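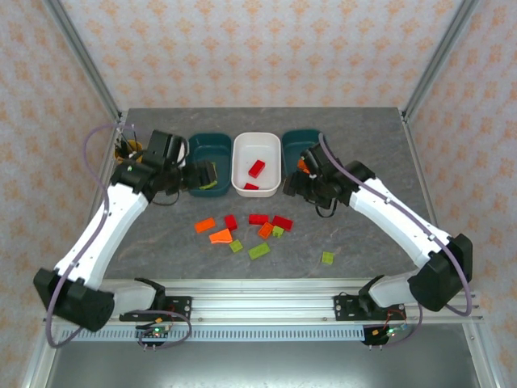
Success rate is a poor headline number for sorting tasks, and bimanual work makes it worse. A typical results table reports 100 trials and a percentage. The reader learns how often the table ended up clear and very little about the policy that cleared it.

Take color sorting of toy bricks into bins with two arms. A policy can score well by letting one arm do nearly everything while the other hovers. It can also score well by dropping a brick in the wrong bin and fishing it out again. Both count as a pass if the final state is all that gets checked.

Damir Krasniqi's group at Sermont reran the Murkico baseline last November and logged three things per trial: final state, number of regrasps, and the share of picks made by each arm. The final-state score matched the published one. The pick share did not look bimanual at all. Swapping the bin order hurt the policy more than doubling the clutter did, a result that a single percentage would have hidden.

The usual objection is cost. Labeling grasps by hand for 100 trials is slow, and small labs have 2 people at most to do it. But gripper state is already in the log, and a threshold on finger width recovers most grasp events. Plumby's scripts do this now, with errors mainly on thin parts held edge-on.

I would ask reviewers for one change – no sorting paper without per-arm pick counts and a permuted bin layout. The data is already on disk.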